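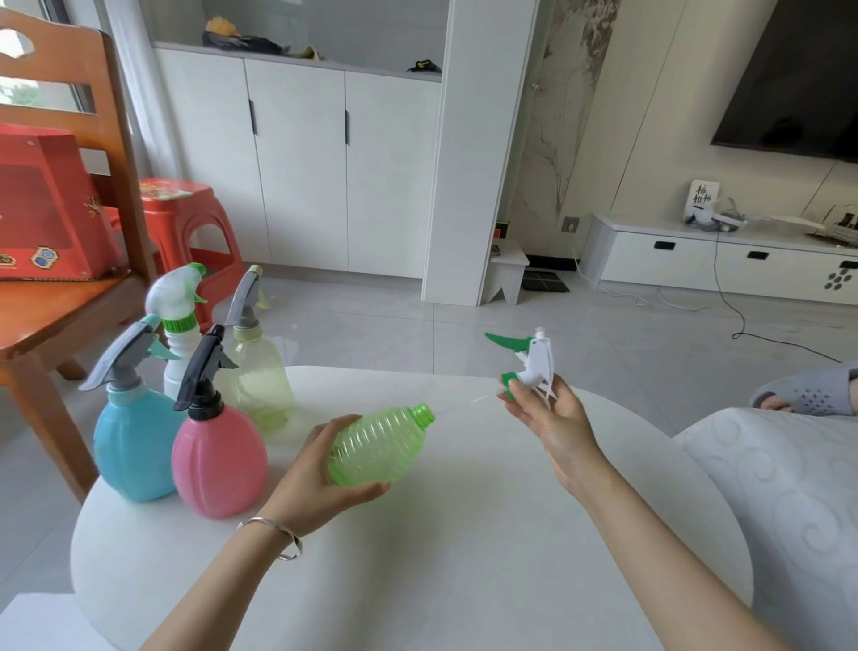
Splitting hand demos into steps your planner can use

If you've ever tried to train anything on first-person video of people doing stuff with their hands, you know the annoying part isn't the model. It's deciding where one step stops and the next one starts! I've been chewing on this for most of August with spray bottles (putting the trigger head back on the bottle, over and over), and I finally have a workflow I don't hate. So let me walk you through it.

You'll need Python, your clips, and some kind of hand tracker. I use a little labeling tool called Prudby to look at the results, but anything that lets you scrub through video and drop markers will do. My set is 243 clips, all bottle and sprayer.

Step 1: Write down your steps before you open a clip

I skipped this the first time and paid for it. Get a text file and list the steps in plain words. Mine looks like this:

reach_bottle
grasp_bottle
grasp_sprayer
align
insert_tube
seat_cap
twist
release

The one that trips everybody up is align. Say the left hand has a green bottle tipped sideways with its neck pointing right, and the right hand is holding the sprayer just above and to the right of the opening, with the clear tube hanging down. Both hands are full and nothing has been joined yet. That's align for me. Shoaib Janjua, who labels with me, was calling the same moment insert_tube, and our agreement scores were awful until we talked it over. Now our rule is that insert_tube starts on the first frame where the tip of the tube is inside the neck. Write your rule next to the name, in the same file, so you can't lose it.

Step 2: Get hand tracks and smooth them

Run your tracker and save the wrist and fingertip positions for each hand, with timestamps. Then smooth them, but go easy. I started with a 300 millisecond window and it wiped out the little pauses I was looking for (oops). I'm on 200 now and happy with it.

One warning about head cameras: the camera moves too! If the person glances to the side, both hands seem to fly across the image. Subtract the head motion if you have it. If you don't, work with the distance between the hands instead of where each hand is. It's cruder, but for two-handed jobs it gets you surprisingly far.

Step 3: Propose the cuts automatically

The script marks a possible cut whenever the speed of either hand hits a low point, or when the distance between the hands stops shrinking. In sketch form:

for each clip:
 load left, right
 d = distance(left, right)
 cuts = low_points(speed(left)) + low_points(speed(right)) + flat_spots(d)
 merge cuts that are closer together than min_gap
 save cuts

Set min_gap too small and you'll get a cut for every finger wiggle. Too big and the twist gets swallowed by the step before it. Try a few values on a handful of clips and look at them with your own eyes before you run the whole batch.

Step 4: Track the parts, not only the hands

Hands alone can't tell you whether the tube is in. I run a detector with separate classes for bottle, sprayer head and tube, and keep the tube class even though it's the flakiest of the bunch. See-through plastic is rough on detectors. A thin clear tube against a white table is close to the worst case, and a translucent bottle isn't a lot better.

Also, watch out for spare bottles! If there are four other sprayers standing on the same table, your detector will happily lock on to the wrong one. I keep only the bottle and the sprayer head that overlap a hand box, and carry those IDs forward until the hand lets go. Tamsin Nepia suggested that and it cleaned up more of my errors than any retraining did.

Step 5: Fix the cuts by hand

Load the proposals in your viewer and go through them. You're dragging markers and picking names, so it goes pretty quickly once you're in the groove. When I really can't tell where a boundary is, I tag it unsure and move on. Please don't guess! The unsure ones can sit out of training, and they're handy later when you want to see what your rules missed.

Step 6: Export for the planner

My planner wants one row per step: clip name, step name, start, end, which hand is moving, and which hand is holding still. That last column was an afterthought and now I use it all the time, mostly for twist, where one hand grips and the other turns.

Run a quick check that the steps come in a legal order. A twist before a grasp_sprayer is a labeling slip, and my checker found 2 of those on its first pass. Both mine.

If your merge step spits out cuts in the wrong order, sort them by time before you merge. I lost an evening to that one.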